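Hand-held gripper check – domestic demonstration site
Site: Ulwood, bedroom. Task: garment handling on bed. Checked by: Nima Azimi. Date: 2018-05-09

Complete before the first demonstration and again after any change of operator.

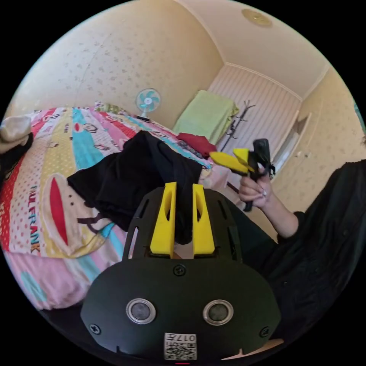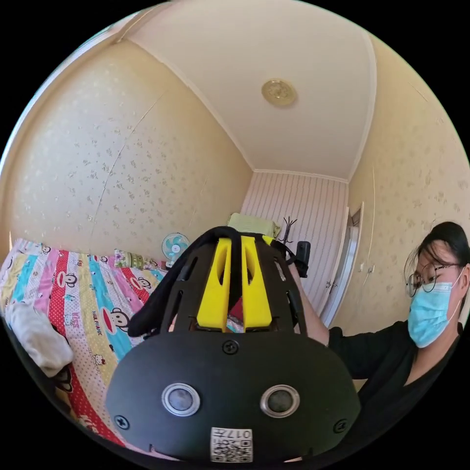

Unit 017, bedroom site, both views.

1. Unit number legible on sticker. Pass.
2. Housing screws, front panel: three present. Pass. Torque not checked on site.
3. Lenses cleaned with dry cloth. Pass. Comment: wipe again after every 24 demonstrations – lint collects on the bezels.
4. Yellow fingers parallel when closed, no cracks at the slots. Pass. Replace at 3000 cycles; log reads 900.
5. Strap clear of fingers through full travel. Advisory. Comment: shorten before next session.
6. Fabric does not catch in the slotted frame. Advisory. Comment: loose black cloth snagged once on release. Operator to open fully before withdrawing.
7. Walkway beside bed clear, door unobstructed. Pass.
8. Operator briefed on stop word and rest breaks. Pass.
9. Recording storage free, up to 242 GB needed. Pass.

Result: fit for use, two advisories open. Items 5 and 6 to Farzad Najafi for action – recheck before the unit goes to Trarnine.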